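Noeline Kereama runs the teleoperation bench at Bevdale, where operators teach an arm to sort and untangle cables by driving it remotely. Each task gets 90 demonstrations before any training starts.

"Rigid parts are forgiving," she says. "With a cable you pull one end and the whole bundle answers. The operator has to see that early and ease off."

Her operators work from the wrist view alone. Kereama tried a second, overhead view in March and dropped it. "People looked at the wrong screen. Their grip timing got worse."

Of the first 123 recordings on the cable task, she threw out any in which the operator paused for more than 2 seconds. The model had been copying the pauses.
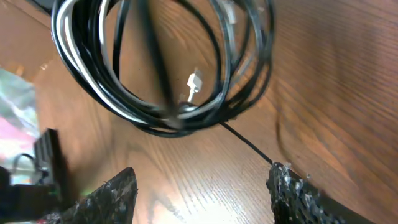
Wrist view during the cable task, with a thin black lead running from the bundle to the right finger.

Hand guiding is still used for slow approach moves. "You feel the joints directly," Kereama says. "But your arm gets in the view, and then the recording is no good for vision." The next set will use the same table and a new operator.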